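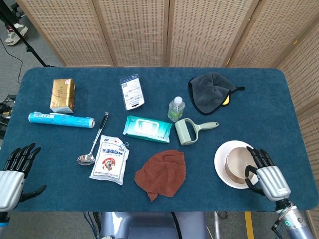

A two-handed Birkell setup with a bowl and plate at the felt-topped table, one of the household sorting stations covered by the new planning guide.

Brellov opens its equipment planning guide to small buyers this June

Free workbook covers hands, tables, spares and the bills that show up after delivery

GRALTONIS, June. Hi, I'm Macarena Cantero, and I run equipment planning at Brellov. Our press person asked me for two quotes and I sent back three pages, so you're getting the announcement straight from me this time!

The news first. Starting in June, the Brellov Equipment Planning Guide is free to any shop, school lab or service company that's thinking about buying a robot with two hands for household-type work. Until now we only gave it to customers who had already signed with us, which always bugged me a little (by then you've usually spent the money). It comes as a 30-page workbook plus a spreadsheet you can fill in with your own prices.

We wrote it with Montoya, the integrator that handles installation for most of our buyers, and we tested the sheets against the Birkell two-hand station. Birkell is our mid-range line. You can use the guide to plan for somebody else's robot too, and I hope plenty of people do.

So what's in it? The longest chapter is about the table. People call me with a budget for arms and hands, and then I ask what the robot is going to pick up, and things go quiet. A ladle is a very different problem from a bag closed with a binder clip, and a crumpled towel is different again. If your list of objects looks like a kitchen drawer that met a cleaning closet, you should price fingers and software for that list and leave the spec sheet's favorite block out of it. There's a worksheet where you write down the things your people handle on a normal shift, soft stuff included. Please do the soft stuff. Everybody skips it.

The next chapter is the one I'd read first if I were paying. We call it "the other invoice," and it's all the small purchases around the robot: table surface, room dividers, cable runs, floor tape, spare finger parts, and a stock of objects to practice on. We suggest holding back 20 percent of the equipment budget for these. I've had customers tell me that's too high and I've had customers tell me it's too low, and the too-low group tends to be the one with carpet and long cables. Your mileage will vary, so the spreadsheet lets you change the number.

Then there's the pages on renting versus buying. Brellov does both, so I tried hard to be fair. If you expect to run fewer than 1,000 hours in the first year, the sheet will usually point you to a rental, and I'm fine with that. You can come back later and buy the same station with part of the rent credited.

There's also a short section on who owns what inside your company. Does the robot sit in the facilities budget or the operations budget? Who signs for a replacement hand? I know, thrilling. But I've watched an order wait an entire quarter over that one, and the form to settle it takes up half a page.

Along with the guide, Montoya is opening 100 free planning calls for first-time buyers. You get one hour with an installer, you bring your object list and a floor plan, and you leave with a rough budget you can take to your boss. You don't have to buy anything from them or from us. A few photos of your real table would help a lot, mess and all.

To get the workbook, ask for the planning guide through the contact form on the Brellov site, or stop by our Graltonis office and pick up a printed copy at the front desk. Planning calls are booked through Montoya on a first-come basis.

About Brellov
Brellov sells and rents robotic hands, arms and complete stations, including the Birkell line, to small and mid-size companies, schools and service providers. Installation and training are provided with Montoya.

Press contact
Macarena Cantero, Equipment Planning, Brellov, Graltonis
(Yes, it really comes to me. I'm usually at my desk by 9 a.m.)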